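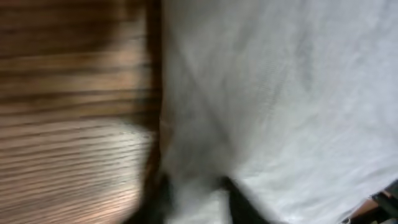
Search news... Go
Print | E-mail this page

Citis opens its cloth-handling collection project to outside labs

TRESARD, October – I've been wanting to write this one for a while! I'm Abdul-Rahman Annan, I look after data collection at Citis, and as of this month our Sturnska set is open to any lab that would like to train on it.

Sturnska is a pile of examples (a big one, over 33 hours by now) of a two-fingered gripper working with ordinary household cloth. Every example starts with one of our operators steering the arm by hand. They bring the fingers in, close them on the fabric, lift, and put it down again, while the small camera at the wrist records all the way through. The learning system, which we call Stan, gets those recordings and the arm's movements side by side and has to work out the rest on its own.

White cloth has kept us busy most of the summer. Up close a fold is just a soft gray shadow, and if the arm is moving quickly the whole picture smears – wood grain turns into streaks, the weave goes to haze. We talked for weeks about throwing the blurry moments out. In the end we left them in (I argued for this, loudly), as Stan is going to meet plenty of blur once it's running on its own arm.

We have nine operators on the project, working in 2 shifts, and they decide for themselves how to approach a fold. Some go straight in, others nudge the fabric first, and we keep both. Failed grabs stay in too, marked as failed.

The release comes in 13 parts, so you can take just the ones you want. Labs can ask for access through the Citis office in Tresard, and we'd love to hear what breaks when you try it – towels hanging over an edge are still giving us trouble, and we're recording more of those next.

Press contact: Abdul-Rahman Annan, Citis

33 shares | 2 comments
Print | E-mail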